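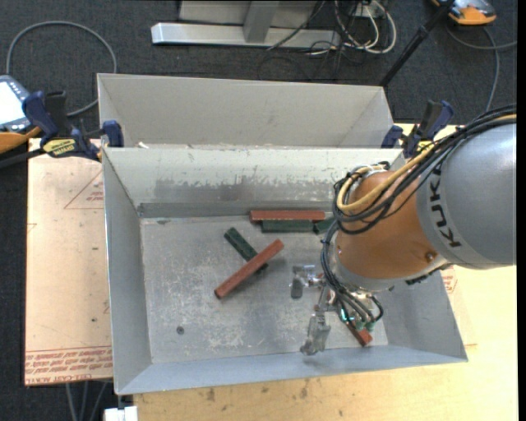 So I finally did it. After two years of saying I'd sort out the shed, I spent most of July in there with a head torch and a thermos, and I can now see the back wall (it's green! I had completely forgotten it was green).

I should confess that I'm a keeper. Jam jars, bits of dowel, the good cardboard boxes, every screw from every flat-pack I've ever put together. My nan was the same and I blame her with great affection. The trouble is that when we moved to Erkby the removalists just stacked the lot in the shed, I shut the door, and that was that until the mower wouldn't fit.

My first go was hopeless. I pulled everything out onto the lawn at seven in the morning, got distracted by a tin of old seed packets, and by lunch it was drizzling and I was shoving it all back in under a tarp. Second go, I did one shelf at a time and wasn't allowed to start another until the first was finished. Slow, but my word it worked!

Then came the screws. I counted them, because I'm that sort of person and the cricket was on the radio: 1,427. Of those, 371 were too rusty to bother with and went in the scrap tub for the tip. The rest are in jars by length, and I've been out twice just to look at them.

Other finds: a perfectly good pair of secateurs, three left gardening gloves, and the Skustia camp stove I'd accused my brother of pinching. (Sorry, mate. I'll ring you.) I also turned up 122 plastic plant labels, all blank, so if anyone nearby is potting up tomatoes this spring, give me a yell and I'll leave a bundle on the front step.

Still to do: the paint tins. Does anyone know if the tip on Mathur Road takes half-full ones, or do I have to dry them out with kitty litter first? I've heard both.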